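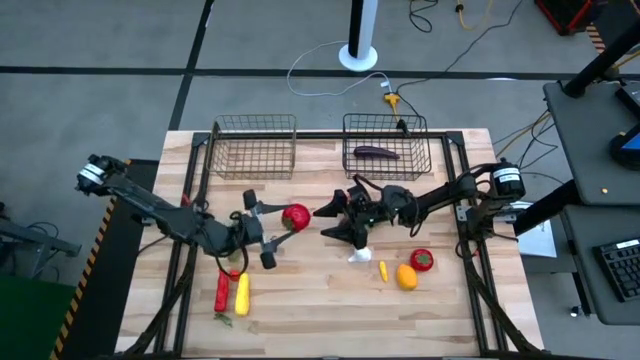

Wednesday, Clusville

The consular registration desk opened at the usual hour and closed late. Citizens living in the province were received by appointment until noon and without appointment thereafter. The day's total was 196, the highest since the mission began holding sessions outside the capital.

Most of those who came wished to renew passports or to enter the births of children born here. A smaller group asked to have their addresses moved from the old district roll to the new one. The Ofori settlement, where many families work at the Gelix plant, sent two buses. Their foreman had collected the forms in advance, and most were in order. Nineteen were returned for lack of a parent's signature, and the families were given a written note of what remained to be supplied.

Marilou Catacutan of the labor section attended from 4 p.m. and heard complaints about withheld residence papers. Three workers stated that their employer, a hauling contractor, had kept their cards after their contracts ended. She took statements and will write to the provincial labor office before the end of the week. I have asked to see the letter before it is sent.

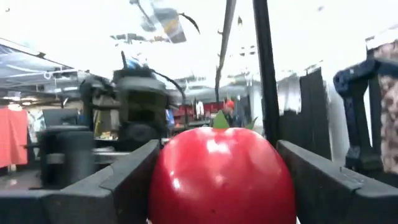
May a citizen whose residence card is held by an employer still register with the mission?

A passport, even an expired one, is enough for registration, and the card may be added to the file later.

This was put to us several times in the afternoon, and I have directed that the reply be posted at the entrance in both languages.

At five I met Eckhard Rieger of the provincial office for residents abroad. He was courteous but would not give a figure for our citizens in the northern districts. His office counts households and ours counts persons, and the two rolls have never been compared. I proposed a joint review in October. He will raise it with his director – I do not expect an early answer.

The Truvaletti road remains closed to buses, so the session planned there will be moved or put off. Fourteen families have already been given appointments and must be told by telephone tomorrow morning.

Fees were counted and sealed at seven. The second printer failed again and the last receipts were written by hand. Returned to the guest house at almost nine. The report to the ministry is begun, with the section on returned forms still to be written.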